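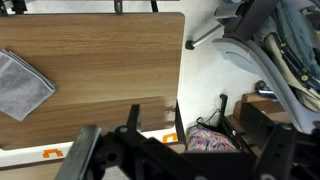
Re: Banimik gripper kit, worth the money for cloth work?

I've had the Banimik kit on the left arm since November and can answer most of the questions in the message quoted below. I bought the cloth version, with the flat finger plates and the wrist camera bracket, from Vutera, and I run it on the stock Ereck controller. My test task is picking a folded towel off a table and putting it back down without losing the fold. The wrist view is usable for this. With the gray towel at the left edge of the wood-grain top, the stitched edge along its right side shows up well enough to serve as a grasp reference, and the upright finger plate stays in view while you line up. The price of that is a lot of black metal along the bottom of the picture, which you will want to mask before you feed it to anything.

Taking your points in order.

> I'm considering the Banimik kit as a replacement for the
> two-finger gripper that came with my arm. The listing says
> it is meant for towels, napkins and light garments. Has
> anyone used it for more than a demo? First question: does
> the camera bracket hold its position, or do you have to
> recalibrate all the time?

It holds if you use thread locker. The manual doesn't mention it. Without it I had visible drift after 200 cycles. With it I have done 400 cycles between calibrations and the offset at the fingertips was still inside my tolerance of 2 mm. I check with a printed target taped to the table, same spot each time.

The bracket has one adjustment, tilt. There is no lateral adjustment, so if your camera housing is off center you will be making a shim. Mine is cut from packing plastic and works fine.

> Second: how well do the plates handle thin cloth compared
> to thick? My use is mostly dish towels but I also have a
> stack of cotton napkins.

Thick is easy. A folded towel gives the plates something to close on and the default force setting is acceptable. Thin cloth is a problem. With a single napkin flat on a hard table, the lower plate pushes the edge ahead of it instead of going under. I get better results by approaching from a corner at a shallow angle and at half speed. I would still not call it reliable. If napkins were my main job I would look at the Oláh fingers, which have a soft tip and fit the same bolt pattern. They wear faster and cost more per pair. I have only had them on loan, so take that as a first impression.

> Third: is the Ereck controller good enough or do I need the
> upgraded one Vutera keeps offering?

Stock is good enough for pick and place. The upgrade gives you force readings at a higher rate and a second camera input. I tried the trial license and turned it off again. The force signal from these plates is noisy enough that sampling it faster did not help me. If you plan to run two arms from one box, the second camera input may justify it.

One thing to check on the stock unit is firmware. Mine shipped with a version that closed the gripper on power-up. The current release leaves it where it was. Update before you mount the plates.

> Last: what about the vision package? Does it find folded
> items on its own or do you have to train it?

You have to train it. The supplied model finds "cloth" and draws a box, and that is all. It does not report fold direction or which side has the hem. It also picks up any other fabric within view, on the floor or over the back of a chair. The software lets you set a work region, and you should do this first. I set mine to the table outline with a small margin inward. False picks stopped after that, with one exception when something was left lying across the edge.

Support has been adequate. I opened 4 tickets with Vutera and got useful answers to three. The fourth, about the missing cable strain relief, is still open. Until they fix it, tie the camera cable to the bracket with enough slack for full wrist rotation — the connector will work loose otherwise.

My recommendation: buy the kit for towels, keep the stock controller, skip the vision package if you already have your own detector. The hardware is sold separately, but you have to ask, as the web shop only lists the bundle.

I can post my bracket calibration script and the mask file if there is interest. Both assume the camera is mounted with the connector facing the forearm.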